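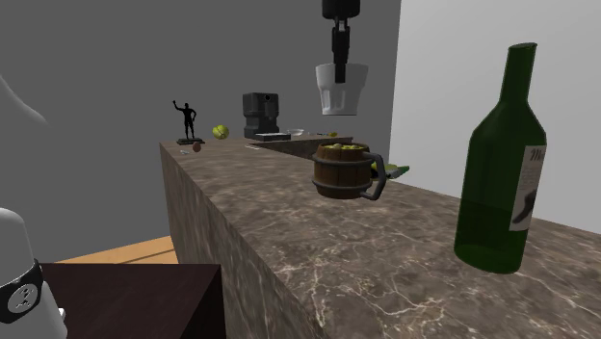 Figure 1. Simulated counter cell, glass held above the mug.

Progress report to Fornance, Feb 1, 2022
Zirnar project, work package 4

The grip-release fault reported in December is still open. In 975 simulated runs the arm let go early 34 times, mostly during the lift. Plasbridge has frozen all hardware trials until we find the cause.

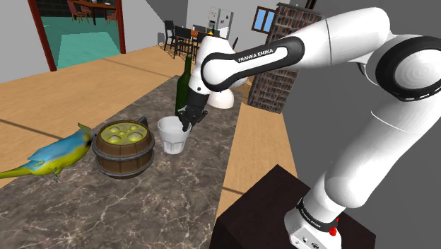

Figure 2. Gripper at the rim of the glass, side view.

Lowering the closing speed cut early releases on glasses – but not on wider vessels. 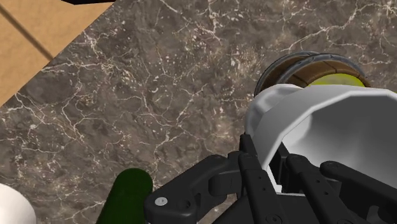
The remaining 26 cases come from the force threshold in the Domański controller. It was tuned on narrow glasses. With a rim pinch like the one on the white vessel, one fingertip inside and one outside, tilt alone can trip it. A corrected threshold is being tested now, and we ask to move the hardware milestone back by four weeks.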